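Wrist Cables and Clearances on a Two-Arm Workshop Build

Prirkemer Shared Workshop, Guidance for Members

This page sets out how members should prepare the two-arm build for cabinet tasks. It applies to the Rarkent arms as fitted in the workshop and should be read before power is applied.

1. Secure the wrist brackets. Tighten each bolt evenly and check that the bracket does not turn on the forearm.

2. Route the cable. Leave a loop at the wrist long enough for a full turn of the hand. A taut cable will pull the connector out.

3. Open both cabinet doors fully before the arms are raised. The hinges do not hold the doors at half travel.

4. Start the Brokora logger and confirm that the head and wrist views are both being recorded.

5. Hold the file box upright with the left hand. Bring the right hand to the lower right edge at low speed. 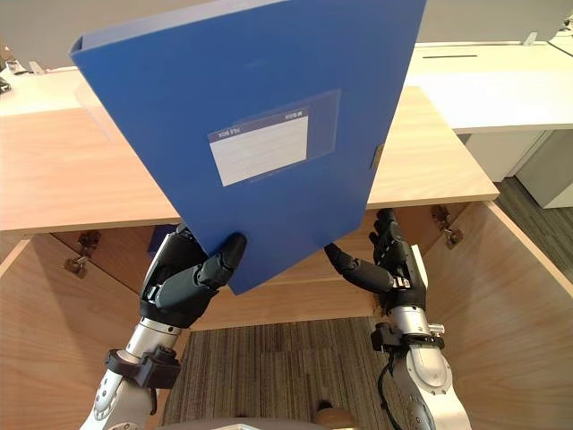
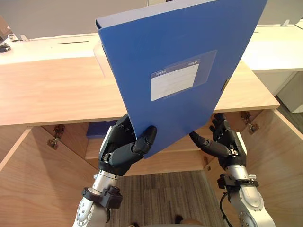
Head views, with the file box held above the open cabinet.
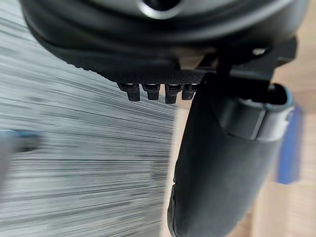
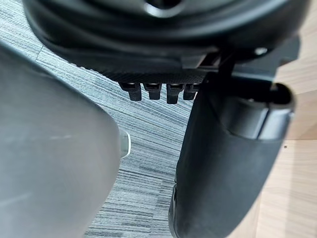

Wrist views.

6. Review the log before changing any setting. The grip limit is stored as 800 in the Ciobanu controller and should be altered in small steps only. Members should note the old value in the workshop book.

7. Return both arms to rest, switch off at the wall and close the cabinet by hand.

The bench may be booked for one evening session each Wednesday. Sessions end at 19:00. Requests for spare brackets should be left at the front desk with the member's bench number.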